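Rajkumari Kandpal has managed the clothing room at Prumton House for long enough to remember when it was a single rack behind the front office. The service now occupies two rooms on the ground floor and lends or gives clothing to residents of the district who are starting work, leaving the hospital, or moving into a first apartment. In the year ending in May, 2840 garments passed across its tables. Ms. Kandpal spoke with the newsletter of the Prumton Neighborhood Association in the sorting room, shortly before the 10:00 a.m. opening.

She began with the tables, which she regards as the most important furniture in the building. "People expect me to talk about the racks," she said. "The racks only hold what the tables have already dealt with. If a shirt has a missing button, we find it when the shirt is lying flat with good light on it. Once it is hanging between two coats, it can stay there all winter."

Every garment is laid out, checked at the collar, cuffs, and seams, and either placed on a hanger or folded for a basket. The decision follows a written guide prepared by Shufen Jia, who worked for many years in a hotel linen department before joining the service. Shirts, blouses, dresses, and jackets are hung. Knitwear is folded, without exception, as are scarves and children's clothing under size six. Trousers may go either way, and Ms. Kandpal acknowledged that the matter is still debated.

"Shufen hangs them and I fold them," she said. "The guide says to use judgment, so we both claim to be following it."

The question of hangers occupied a good part of the conversation. The service accepts them with donations but does not keep them all. Wire hangers are returned to a dry cleaner on the same street. Wide wooden ones are set aside for coats. For ordinary shirts Ms. Kandpal prefers plain plastic with a straight lower bar, which will take a folded pair of trousers beneath a jacket when an outfit is issued as a set. At the last inventory the service held 1239 hangers of all types against 996 hanging garments, a margin she considers comfortable.
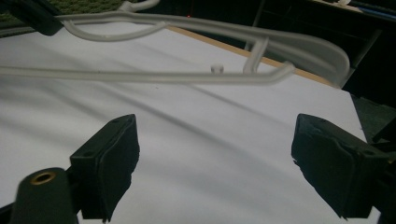
Why is paper used on a table where clothes are sorted?

"It is clean, and it is cheap to replace," Ms. Kandpal said. "Donated clothing comes from every kind of closet. We put down a fresh sheet for each new lot, and the next person's blouse does not pick up lint from the last person's sweater. White also shows us loose threads and pins. We tried a cotton cloth for one season, and it needed washing as often as the clothes did."

The practice was introduced by Baoshan Duan, who coordinates donations and keeps the intake register. Mr. Duan joined the interview briefly to explain that each lot receives a number on arrival, and that the number stays with the clothing until sorting is complete. Should an item of value be found in a pocket, the register allows it to be returned to the donor. House keys are the most frequent discovery. A wedding ring was returned last May to a donor who had not yet noticed its absence.

Asked what she would change about the rooms, Ms. Kandpal named storage. The service once relied on cardboard cartons, which sagged when stacked and had to be opened one by one. She now favors open baskets, on the ground that visitors are more willing to look through a basket than to ask for a box to be opened. "A person who needs socks should be able to reach in and take socks," she said. "It should feel like a bedroom at home — a tidy one."

The change was made gradually over 12 weeks, beginning with scarves and gloves. Each basket is assigned one kind of item, and Ms. Kandpal asks her colleagues to leave it slightly underfilled, so that the contents can be turned over without spilling. Empty baskets are wiped down and checked for broken strands that might catch on wool.

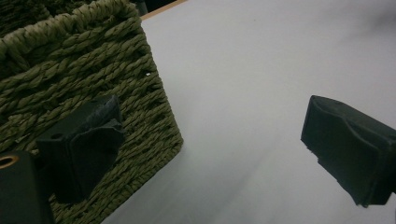

*Woven baskets at the sorting table, Prumton House.*

Ms. Kandpal expects demand to rise again in the fall, when requests for interview clothing are joined by requests for coats. The service is in particular need of men's shirts in small sizes, dark trousers, and belts. Donations should be washed and dry, and may be left at the side entrance during opening hours. Mr. Duan asks that donors check the pockets first.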